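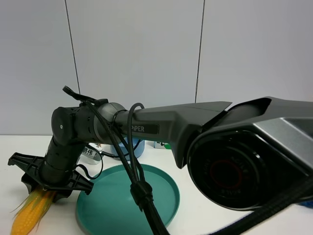

A PiPER arm, stretched out over a white tabletop.

Thursday, February 14, 2019
By Muireann Keane
4 min read

I have been reading manor court rolls for three weeks and I can't stop talking about them, so now it's your turn!

If you've never met one, a manor court was where the small business of a village got settled. Who let the pigs into the barley, who hadn't scoured their ditch, who brewed weak ale and sold it anyway. The rolls I'm working through come from Tasadham, a parish so small that the county history gives it half a page, and most of that is on the church roof. But the court kept writing things down! There are 454 entries in the stretch I've copied out so far, and the same families keep turning up, quarreling over the same strip of meadow for 69 years.

My favorite is a widow called Alice Tully. She first appears when she takes over her husband's holding and pays the entry fine in two parts (the clerk squeezed the second payment into the margin, in very tiny writing). After that she's everywhere. She's fined for keeping too many sheep on the common, and she's fined again the next year, and I think she simply decided the fine was cheaper than selling the sheep. Then she sues the miller for short measure and wins. I cheered out loud in the reading room and got a look.

The handwriting was rough going at first. It's abbreviated Latin, and the clerks dropped the endings off nearly everything, so you spend a whole afternoon on a squiggle that only means "the aforesaid." Caoimhe Keogh lent me her old alphabet sheets, and those helped more than any book I bought. If you're starting out, copy the letter shapes by hand. Go slow on the first page and the second one goes twice as fast.

I've been arguing by email with Stijn Postma over one word in the June court, where a man is fined for something done to a hedge. Stijn reads it as "broke" and I read it as "burned." It matters to us, okay? A broken hedge is firewood gathering and happens constantly. A burned hedge is a real quarrel, and it would explain why two neighbors suddenly stop standing surety for each other.

Next up is the rental, with all the field names in it. One of them is Greron, and I have no idea where it was or what it means. It has to be down by the stream, going by who rented the plots on either side. I'm taking my boots and the tithe map out there as soon as the footpath dries up.

Get new posts by email. Enter your address to subscribe. You can unsubscribe at any time.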